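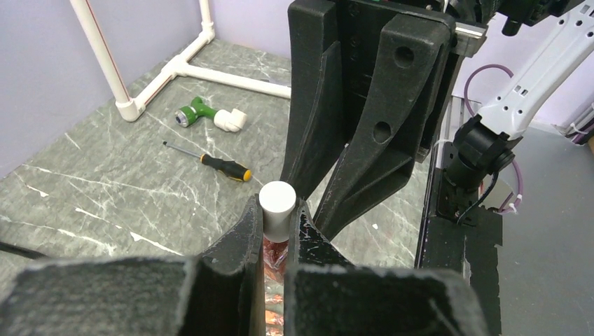

2 min read

Two arms, one lid: college robotics club heads for regional final

A student robotics club that spent most of the winter arguing about a lid is through to the regional final of the Karaca Shield, where it will be asked to open things in front of an audience.

The club, which enters competitions under the name Burex (the origin of the name is disputed and the members would rather not go into it), has 10 regular students and a workbench with two robot arms facing each other across it. The task set for this year's contest is called Household Handover. One arm has to pick up a small capped container and offer it to the other, which has to take hold of the cap without knocking the whole thing over.

People do this before breakfast. The club's log shows 275 attempts since term began, and the entries make for brisk reading. "Dropped." "Dropped." "Squeezed." "Dropped, but further away."

"The hard part is agreeing where the lid is," said Perihan Kaplan, 19, who looks after the software for one of the arms. "Each side has its own opinion. When they differ by the width of a pencil you get a sort of very slow fight."

The software for the other arm belongs to Alina Filip, also 19, who sits opposite her and says the opinion of Perihan's arm is usually the wrong one. They have been friends since school and share a charger.

Contest rules say the bench mustn't be tidy. Teams have to work with ordinary clutter within reach, so the Burex surface has tools lying about on it and plumbing fittings at the back, and the arms are expected to get on with the job regardless. Points come off for touching anything that isn't part of the task. In the qualifying round the team lost three for nudging a screwdriver, a penalty that was appealed at some length and upheld in one line.

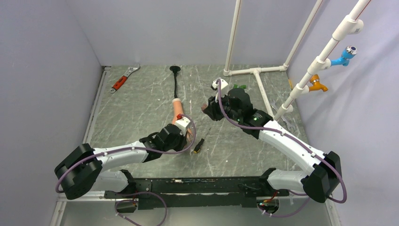

Qualifying was held in March in the sports hall at Esa College, with 23 teams entered and a tea urn that failed before any of the robots did. Burex finished fourth. The top six go through, and the club has chosen to remember the day as a triumph.

Its adviser, engineering lecturer Sibel Tokgöz, is more measured. "They were fourth because two better teams had a bad morning," she said. "I've told them this. They've had it printed on a mug."

Funding is the other matter. The club's spending for the year stands at £3,934, most of it on replacement parts and cable, with a line for "containers, various" that the college finance office has asked about twice. Local electrical wholesaler Wiline has paid for the minibus to the final and would like its name said out loud at least once during the event. The team has agreed to this.

The final takes place in May. Teams get three goes at the handover and the best one counts, which suits Burex, whose results tend to arrive in no particular order. A second task will be announced on the morning. Last year's was folding a tea towel, and the winning team was the one whose robot dropped it nearest to the shape of a square.

Eylül Sarıgül, a first-year who joined in January to make friends and has since been put in charge of the grippers, said she wasn't nervous. "I've watched it go wrong so many ways that I don't think it has any left."

Doors open to the public at 10 and entry is free. Anyone wishing to bring jars, bottles or tubs for the club to practise on should leave them at reception with Zübeyde Sönmez, who asks that they be washed first. Last month's pickled onions were not.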